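社团工作台小窍门：夹爪抓取练习的准备与整理
Gredau学生机器人社 31/10/2024更新

夹爪练习，先在仿真里做，再上实物台。下面几条是七月集训以来攒下的做法，新社员请先看完再动手。

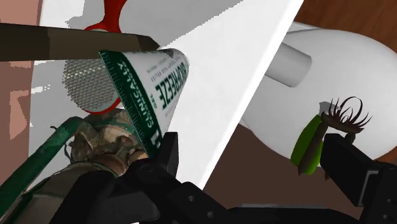
一、物品怎么选
软管、带长柄的圆形网面用具、形状不规则的小摆件，都适合混在一起练。软管从压扁的尾端夹和从圆头夹，手感差别很大，两种都要试。表面反光的东西放到后面再练。

二、摆放
先摆开，练熟了再挤到一起。长柄朝外，别压在软管上。每轮最多放8件，多了之后碰撞太频繁，记录没法看。

三、夹爪保养
指尖用干布擦，沾了胶的地方用棉签蘸少许酒精。连杆上的小螺丝每次开机前用手拧一下试试，松了就用内六角扳手紧到刚好不晃。转轴处只点一滴油，多余的擦掉，油流到指面上会打滑。

四、仿真文件
文件名写组名加序号，不要写“最终版”。Leckie组上学期存了3,127条抓取记录，其中不少重名，整理花了两个晚上。改过摩擦系数的，在备注里写清原值和新值。

五、实物台
从厨房拿来的漏勺、夹子洗净晾干再上台，用完贴上标签，不再放回厨房。软管类物品拧紧盖子，外面套一层保鲜膜，挤破了好收拾。桌面铺浅色硬板，深色物品更容易分辨。

六、收尾
夹爪张开到一半再断电。零件盒按螺丝长度分格，盒盖朝上放。台面由当天最后使用的2人擦净并签名。

扳手借用找Kenneth Pollock，仿真账号找Dougal Chisholm。Mirnico杯的报名表放在工具柜第二层。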